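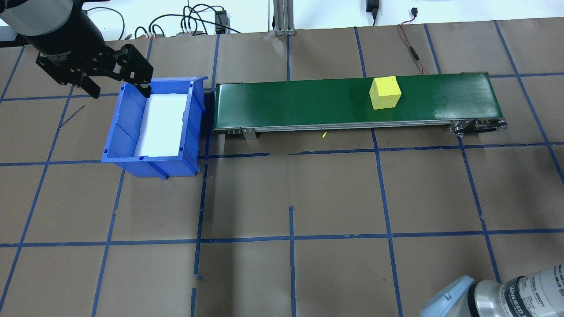
Figure 1. Belt conveyor with a single yellow foam cube; blue bin at the left end.

Unit 5: Little's Law and Queues in Steady State
Course notes, R. Wattimena

Let L be the average number of items in a system, λ the average arrival rate, and W the average time an item spends in the system. In steady state,

L = λW

The result needs no assumption about the arrival distribution or the order of service. It does require that L, λ and W refer to the same boundary. Most errors in the homework come from mixing a rate measured at the door with a time measured at the counter. 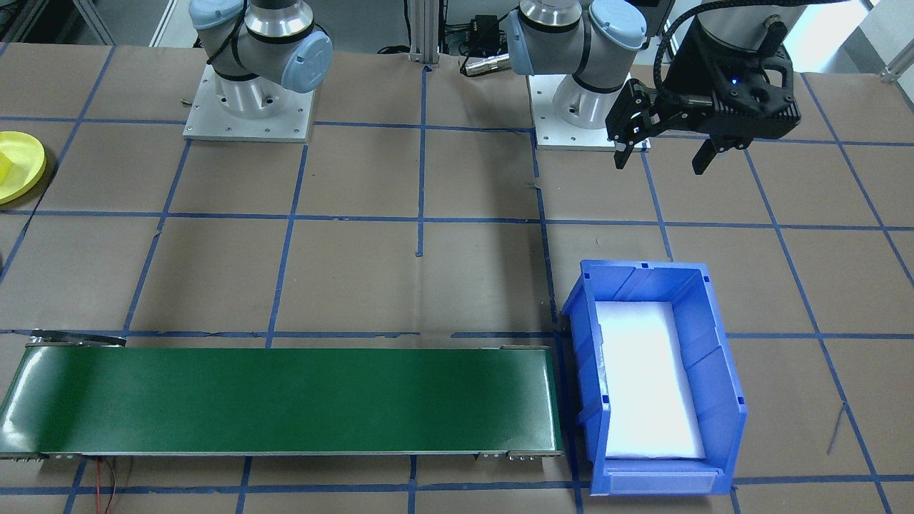

Worked case. The Trukeck mail depot receives 202 parcels per hour, and a parcel stays in the building for 2 hours on average. Then L = 202 × 2 = 404 parcels. If floor space is planned for fewer than this, the overflow will sit in the yard, and the boundary must be redrawn to include it.

Utilization. For a single server with service rate μ, define ρ = λ/μ. With Poisson arrivals and exponential service times (M/M/1),

L = ρ/(1 − ρ)

At ρ = 0.5, L = 1. At ρ = 0.9, L = 9. The growth is not linear — small gains in load near capacity are paid for in long waits.

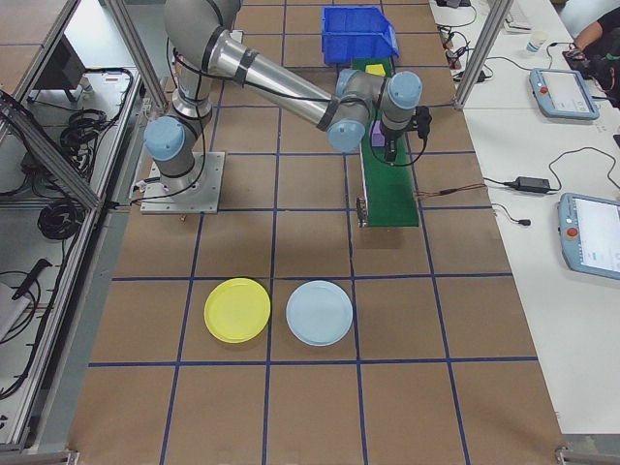
The waiting line alone, without the item in service, has mean length Lq = L − ρ. Check that Lq = λWq gives the same value when Wq = W − 1/μ.

Problem 1. A clinic at Caneo sees 493 patients in a day of 8 hours. The mean stay is 30 minutes. Find L.
Problem 2. Derive W for M/M/1 from the two formulas given earlier.

Send corrections to Adebayo Babalola. Unit 6 covers multiple servers.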